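Why Do Artists Sketch?

A sketch is a quick drawing made to learn something. Artists at the Grasine Children's Studio fill many pages before they begin a painting. A sketch may take only a few minutes, and it does not need to be neat.

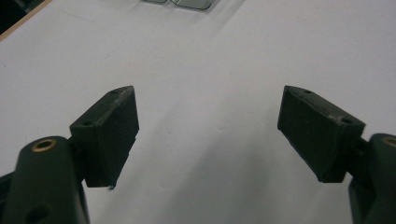 Two dark green fingers over a white tabletop.

To sketch a person, first draw one long line for the back. Add an oval for the head. Then add simple lines for the arms and legs. Leave the eyes, hair and buttons for later.

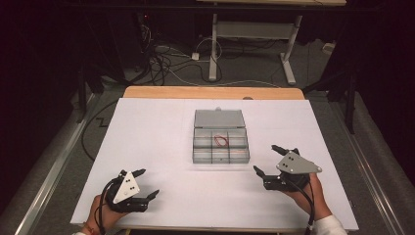

One young reader wrote to ask whether erasing is allowed. It is, but a light second line often works better. The first line shows where to make the change.

Young artists may try 12 small sketches on one sheet. The studio keeps 200 such sheets in its March display.

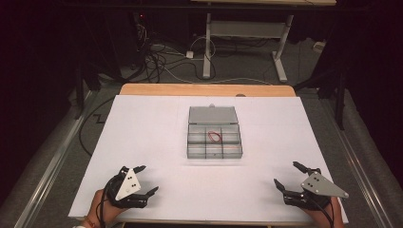 A red rubber band in the center compartment of an open organizer box.

Words to know
Pose: the way a body is held.
Study: a drawing made for practice.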